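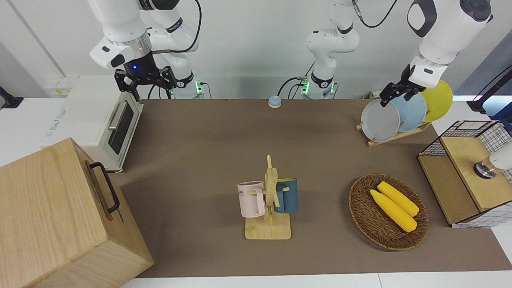
Sunday night, Gekside

My legs are jelly and I have peanut butter on my sleeve and I am so happy. First full weekend of the bouldering meet done! I want to get this down before I fall asleep, so excuse the handwriting when I copy it up later.

We got out to the Lenement blocks a little after seven, when the sun was only on the top third of the big face and everything else was still blue and cold. I love that hour. The rock has a kind of squeak to it under your shoes and you can hear everybody whispering even though there's no reason to whisper. I warmed up on the slabs by the creek, fell off one I've done twenty times, laughed, and did it again properly.

Qualifiers ran from eight until noon. You get a card, you climb whatever you like, and somebody who isn't your friend has to sign for it. I drew a start on the east side with a bunch of people from Ondieki who had driven all night and were eating cold noodles out of a pot with a car key (they'd forgotten forks). Lovely people. One of them talked me through the start of number 14, the one with the bad left foot, and I got it second go. I yelled so loud that a dog joined in.

Number 10 was a different story. It's a traverse, low to the ground, and it should suit me since I've got long arms and no fear of landing on my butt from two feet up. But there's a move in the middle where you have to cross your hands and trust a sloper that feels like the side of a bowling ball. I tried it until the skin on my ring finger went. Taped up, tried again, got one hold farther. Tomorrow. No, not tomorrow, tomorrow I can't hold a toothbrush. Next year.

Lunch was tortillas in the shade and then the highline people started up across the gully, so of course nobody under 20 went back to climbing for an hour. Me neither. The line at Meltov gap is longer than last August's and they had it rigged looser, so it moved like a jump rope in the wind. Tatu Sang walked it both ways. Both ways! He fell once near the far anchor, caught it behind his knee, sat there swinging with his hands in his lap like he was waiting for a bus, then stood up and finished. The whole gully went nuts. I have watched him practice on a line between two trees at knee height in the rain, so I may have cried a bit behind my sunglasses.

Finals were at five. I wasn't in them — I came in 32nd, and I am thrilled with that, I was way down the sheet last time and limping. The women's final was the best climbing I've ever seen up close. The third problem had a jump at the top out to a flat edge, and the first few climbers touched it and peeled off, and then a tiny person in enormous purple pants just stuck it with one hand and hung there, feet going everywhere, while we all screamed. I've got no voice left. I croaked my order at the burger truck and got onions, which I'd asked them to leave off. Ate them anyway.

Stuff to remember for next time: more tape. The stiff shoes for the slabs, the soft ones for everything else, and don't leave either pair in the car. Brush the holds on 10 before the sun gets round. Bring a chair, because sitting on a pad all day wrecked my back worse than the climbing did. And say yes when people offer to show you their way of doing something, even if you think you've already got it. I only got 14 by listening.

There was talk around the stove tonight about going over to Meltov in the morning to try the short line. It's about 60 feet, with a nice clean drop under it and an easy walk in. I've never been on anything higher than a picnic table. I said no, then I said maybe, and then I asked what time they were leaving. Six thirty. Alarm is set, harness is by the door.

Need to borrow a leash. Need to wash this sleeve.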